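Claner Kitchen Pack for Two-Handed Robots

Simulated tabletop environments, recorded demonstrations and a training method for robots with fingers

Home > Environments > Kitchen Pack

Overview

If you have ever tried to teach a robot with two arms and two full sets of fingers to put a piece of fruit on a tray, you already know most of what we are going to say on this page, and you have our sympathy! Fingers are wonderful and they are also a great deal of trouble. The Kitchen Pack grew out of our own work on that trouble, and we have tried to put into it all the things we wished we had been able to download when we started.

The pack gives you a set of simulated kitchen counters, a library of everyday things to go on them, a model of a two-armed robot with five-fingered hands, and a collection of demonstrations recorded by people steering that robot through short household jobs. It also comes with the training method we call Nina, along with the trained policies from our own tests, so you can check our numbers on your own machines before you build anything on top of them.

What is in the download

The robot model, with both arms, wrists and hands, and joint limits you can edit
Counter surfaces in several stone and wood finishes
Trays, bowls, fruit and other kitchen items, each with its own mass and friction settings
2,553 demonstrations, each one a full run from start to finish
The Nina training code and the trained policies
Kekow, our small viewer for stepping through a demonstration at any speed
A printed-style manual (we are fond of manuals, and this one has an index)

How the demonstrations were made

All of the recordings come from people working in our rooms at Morkedcombe. The person wears a headset and a pair of tracked gloves and sees the counter from close to where the robot's head would be. Whatever their fingers do, the simulated fingers try to do too. It takes a little getting used to, mainly because you can't feel the bowl when you touch it, and most people spend their first hour squeezing things much too hard.

We kept the slow runs and the clumsy ones as long as the job got done in the end. A person who fumbles a lemon and then recovers it is showing the robot something it will badly need to know later on. Runs where the job was never finished are kept in a separate folder, labeled by the person who recorded them, and several of our early users have told us they get more out of that folder than they expected to.

The Nina method

Most ways of learning from demonstrations treat the two hands as one big bundle of joints and ask the policy to predict all of them together. This works fairly well when both hands are busy. It works much less well when one hand is busy and the other is waiting, which is the case for a large part of any kitchen job. The waiting hand tends to drift, or it copies the busy one in a half-hearted way, and sooner or later it bumps something.

Nina splits the problem up. A small network looks at the camera view and decides, for each hand, whether it is waiting, moving or in contact. A second network then produces the joint motions, and it is told what the first one decided. The labels for the first network come from the recordings themselves, using hand speed and the contact readings from the simulator, so there is no labeling by hand and nothing extra for you to prepare.

Tuncay Akyol, who wrote most of the method, likes to describe it as teaching the robot manners before teaching it cooking. We would add that the manners part trains quickly. On a single desktop graphics card it is finished well before lunch, and the motion part can be left to run overnight.

What we found

We tested on 3 jobs: moving fruit between a bowl and a tray, sliding a tray across the counter with both hands, and passing a small object from one hand to the other. Every job was run 1,000 times with the items placed differently at the start of each run. With Nina, the fruit job succeeded in more than 80 percent of runs. The tray slide came out a little better than that and the hand-to-hand pass came out clearly worse, and the full tables are in the manual with every setting we used.
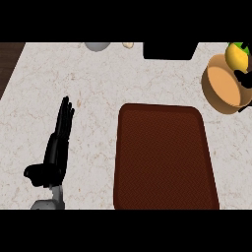 The fruit job is the one we would suggest you begin with. It is short, the recordings are plentiful, and the ways it goes wrong are easy to make sense of when you step through them in Kekow. The most common failure is a hand that comes over the rim of the bowl at too flat an angle, so that the backs of the fingers push the fruit away before they have a chance to close. A steeper approach helps, and you can encourage one by leaving the flattest tenth of the recordings out of training. There is a switch for this in the settings file and it is off by default, as we wanted our published numbers to come from the plain version.

The waiting hand was much calmer in our runs than it was under the single-network method. We measured how far it wandered while the other one worked, and those figures are in the manual too, next to the plots for the older method so you can compare them side by side.

Please do keep in mind that all of this is simulation. We have not tested these policies on a physical robot, and contact between soft fingers and a glossy piece of fruit is one of the places where a simulator and a real counter are most likely to disagree. If you try it on hardware we would dearly love to hear how it went, good or bad.

What you will need

A Linux machine with a recent graphics card
Enough disk space for the recordings (a smaller starter set is offered at checkout)
Python, and some patience with it
Headset and gloves only if you plan to record your own demonstrations

Licensing and support

Schools and university labs may use the pack free of charge for teaching and research. Companies can write to us for a yearly license, which covers every seat at one site and includes help with setup. Questions go to the support desk through the contact form, and we read all of them, even the very long ones.

The next update is planned for July and will add drawers and cupboard doors. Owners of the current version will receive it at no cost.

Page last updated Mar 23, 2019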